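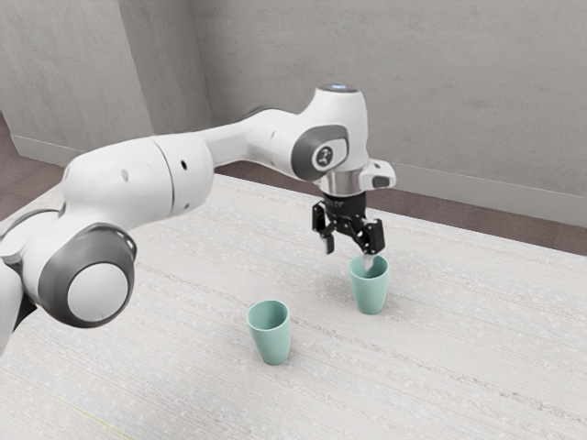
3. Comparison of Gripper Controllers in Simulation

3.1 Task

The trials were run in the Altley simulation environment before any time was booked on the physical arm at the Whitlock laboratory. The scene contains a single arm with a two-fingered parallel gripper and two identical tapered cups standing upright on a table. The rear cup is the target. The front cup serves as an obstacle and must not be touched.

3.2 Controllers

Two controllers were compared. The Tarkholm controller closes the fingers at a fixed speed until a position limit is reached. The Zimeck controller reduces speed once contact force is registered. Approach height, finger opening and friction values were held constant — only the closing routine was changed.

3.3 Results

A total of 1,269 grasp attempts were logged in December, divided unevenly between the controllers owing to a queue failure on the shared server. Of these, 111 were recorded as failures. Most occurred during the descent, when a fingertip met the rim of the cup and tipped it over. Failures after closure were less frequent and were found mainly with the Tarkholm controller.

Lateral error at the wrist had a greater effect than the choice of controller. Offsets above some 3 mm led to rim contact with both. The descent path was therefore revised before the second series, described in Section 4.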